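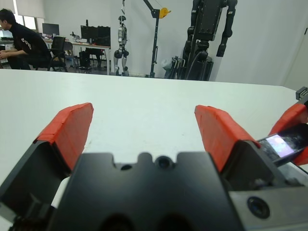

Last updated: August, by Jennylyn (delivery bit redone, rest mostly the same)

Home Tops Legs Offcuts Delivery FAQ Contact

Table tops: questions we get

Read this before you email please. Two of us on the inbox and one is usually out in the van.

What do you sell?

Tops. And legs. Pullus cuts table tops to size for desks, craft rooms, classrooms, market stalls, whoever. Legs come from Tahiri, we don't make those. No chairs. People keep asking about chairs.

What sizes?

Smallest we cut is 400 mm on the short side. Below that it's a shelf, try the offcuts page. Depth for a normal desk, most people go smaller than they should and then email us about their monitor. If it's going against a wall, measure the wall at table height, not down at the floor. Baseboards lie.

How much?

The standard desk top is $219. Rounded corners are extra, cable holes are extra, straight edges are included. Anything odd shaped, send a sketch with the measurements on it. A sketch WITHOUT measurements gets you an email back asking for measurements.

White or wood finish?

White shows pencil, coffee and hair dye. Wood finish shows dust and scratches going across the grain. Pick your poison. For sewing and paper crafts white is nicer, you can find the pins. Under a window, go for the matte, gloss bounces light right in your face all afternoon.

Can I see a sample first?

Yes, free, one per finish. Use the form, put your full mailing address in, apartment number too. Samples go out Thursday. Colors on your phone screen are not the real colors, so if you're matching a cabinet door get the sample.

How do I clean it?

Damp cloth, drop of dish soap, dry it after. That's it for most days.

Marker: rubbing alcohol on a cotton pad, small circles, test underneath first. Glue: let it go hard, then lift it with a plastic card. Never a blade. Candle wax, same thing, ice cube on it first. Tape residue is the one everybody fights with. Cooking oil on it, leave it ten minutes, wipe, soap, wipe again.

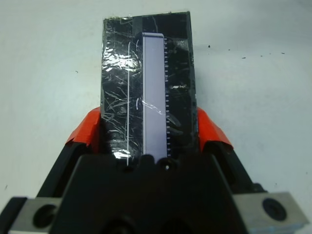
And no scouring powder, ever, even the "gentle" ones. It takes the shine off in patches and there is no way to put it back. Same goes for those white foam eraser sponges. They work great and they're sandpaper. Furniture polish does nothing for our finish except make it slippery, save your money.

If you've already done it, a new top is cheaper than you think and your old legs will fit.

Can I put hot things on it?

Mug, fine. Pan straight off the stove, no. Soldering iron, glue gun, curling iron: use a mat. Heat marks aren't covered. Saranya wrote that in capitals on the old page and she was right to.

How much weight will it hold?

Depends on the legs and how far apart they are. A long top with legs only at the ends will sag in the middle over time, doesn't matter what it's made of. Anything over the standard desk length wants a center support or a rail along the back. Spread the load out. An aquarium is NOT a load we will say yes to, please stop sending us tank dimensions.

Clamp-on things (lamps, monitor arms, vises) go on the back edge, with a bit of scrap board under the clamp so it dosen't bite in. Check them after a week, they all work loose a little. Re-tighten by hand.
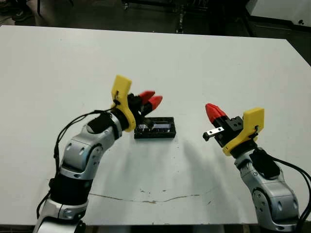
Large white tabletop, arms reaching in from the near corners.

My table wobbles

Nine times out of ten it's the floor. Turn the whole table around. If the wobble stays in the same spot of the room, floor. If the wobble moves with the table, leg.

Floor: adjustable feet, Grendico make a decent screw-in set, or a folded bit of cardboard, which is what's under the one in our office. Leg: loosen all the screws on that leg, push it square, tighten a bit at a time going corner to corner. Don't do one screw all the way and then the next.

Do I have to drill?

The standard top comes pre-drilled for Tahiri legs. For your own legs, ask for it blank. Put tape on your drill bit so you know where to stop. We've replaced a lot of tops for people who came out the other side.

Screws are in the paper bag taped to the underside. Check there before you write to say they're missing.

Delivery?

Van if you're local, freight if not. Local is curb or front door, no stairs. Freight is curb only. Have a second person there for anything long. Look over the corners before you sign, and if one's crushed write it on the driver's sheet and send us a photo the same day. After that it gets hard to claim.

We used to ship through Skullex. We don't now. Old tracking links with their name on won't work, email us the order number.
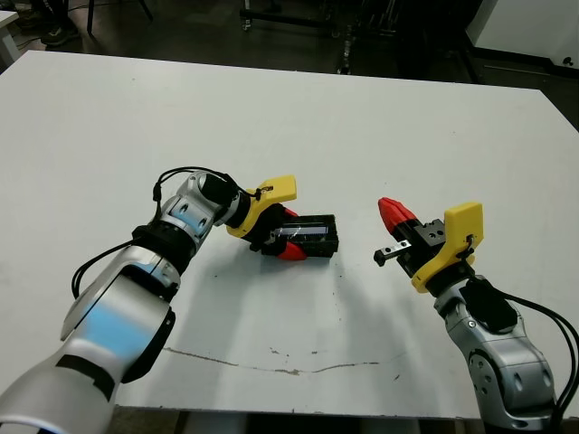
Returns

Standard sizes yes, unused, in the original wrap, you pay the freight back. Cut to size no, there's nobody else with your alcove. If we cut it wrong, we cut it again and pick up the wrong one, no charge.

Schools and clubs

Discount on orders over $1000. Invoice is fine, purchase order number has to be on it. Ask for Saranya Raju. For anything about a delivery already booked it's Jennylyn Maglaya, and calling before noon is beter than email.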